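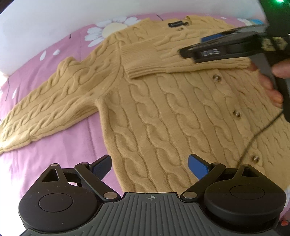

Textile Care 2 – Handout: Folding and Storing Heavy Knits
Instructor: Zubaida Rana
January 25, 2018
14 shares | 2 comments

Heavy knits are stored folded. On a hanger the weight of the yarn pulls on the shoulders, and cable patterns weigh more than plain stitch.

Before folding
Lay the cardigan on a clean, flat surface. A made bed works if you have no table. Check that the buttons are secure and smooth the cables with your palm – do not pull them.

Folding
1. Bring one sleeve across the chest, cuff toward the middle.
2. Bring the other sleeve over it.
3. Fold the sides in, then bring the hem up toward the collar. 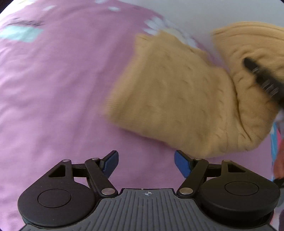 Fig. 2. Cable-knit sweater bunched on pink floral fabric, ribbed hem at lower left.

If the piece bunches up, open it out and start again. Creases pressed into ribbing can take days to relax.

Storage
Heaviest pieces go at the bottom of the stack. Refold every 2 months along different lines.

For next week: bring one heavy knit from home. Chunhua Kong has the sign-up sheet for the steamers.

Related
Reading a Care Label
Washing Wool by Hand
Button Repair, Part 2
Notes on Moths – Babar Pirzada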